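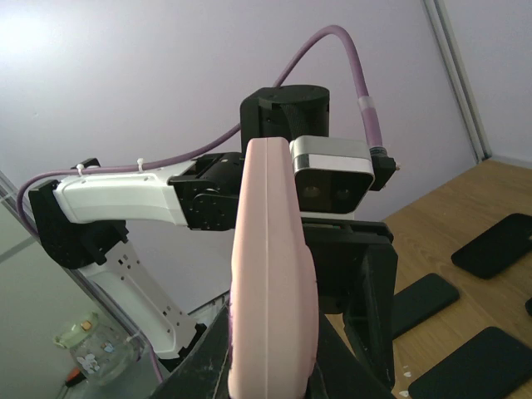
Smooth pieces with a visible seam: cleaning, storage and labeling

Household Goods Forum > Care and Storage

Cideneo_Office
Members are asked to share their current practice for smooth, pale pieces of the kind shown, with a straight seam running down the face. Our office keeps several on an open shelf. Dust settles along the seam, and a dry cloth does not remove all of it. Please state the product used and how often the work is done.

atico_stores
Our practice at Atico is a soft brush along the seam first, followed by a damp cloth with a little dish soap. This is done every 4 weeks. Alcohol wipes are not permitted on colored plastic under our rules, as pale pinks in our stock have turned dull after repeated use.

Keltum Supply Desk
We must respectfully disagree on the matter of wipes. Keltum has used alcohol wipes on pale plastic for almost 9 years and has recorded no change in color. We would agree that a hidden area should be tested first.

atico_stores
The difference may lie in the plastic. We would not advise a general rule in favor of wipes when the material has not been identified.

Pangaribuan_House
A note on storage. Pieces that are narrow at the top and wider below should be kept upright on the wider end. Ours were formerly laid flat in a drawer, and 3 of them were scratched on the rounded side. They now stand in a divided box lined with felt. Labels go on the box — never on the piece, where the glue leaves a mark.

Cideneo_Office
Thank you. Is a lid required for the divided box?

Pangaribuan_House
A lid is preferred. A folded cotton cloth is accepted where the shelf above is too low.

Keltum Supply Desk
We do not support felt. It sheds, and the fibers collect in the seam. Plain cotton is easier to wash.

Pangaribuan_House
Our felt is replaced each September and has not shed to date. Members may use either.

Cideneo_Office
We will proceed with the brush and soap method on 5 pieces and will hold the wipes until the plastic has been identified. The results will be posted in this thread.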